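4.2 Datenerhebung in Wohnräumen

Für den Datensatz Manole wurden die Demonstrationen mit zwei handgehaltenen Greifern aufgenommen, welche jeweils eine eigene Kamera tragen. Insgesamt enthält der Datensatz 1.533 Episoden, davon 423 aus der Aufgabengruppe Verpacken kleiner Gegenstände. Die Wohnräume wurden vor der Aufnahme nicht umgestellt, und Personen im Hintergrund waren zugelassen. Abbildung 3 zeigt ein Einzelbild aus dieser Gruppe, in welchem der Greifer ein weißes Netzteil an den Seiten hält.

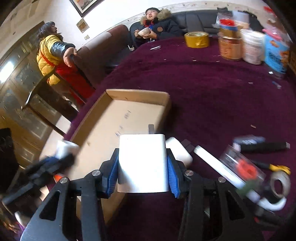

Abbildung 3: Einzelbild der Greiferkamera, Aufgabengruppe Verpacken.

Die Aufnahmen wurden mit 30 Bildern pro Sekunde gespeichert und danach mit der Software Fetach zeitlich abgeglichen. Episoden, bei denen die Lageschätzung eines Greifers verloren ging, haben wir aus dem Training entfernt. Dies betraf 229 Episoden des gesamten Datensatzes. Die verbleibenden Episoden dienen als Eingabe für das Modell Drangate, dessen Aufbau in Abschnitt 4.3 beschrieben wird.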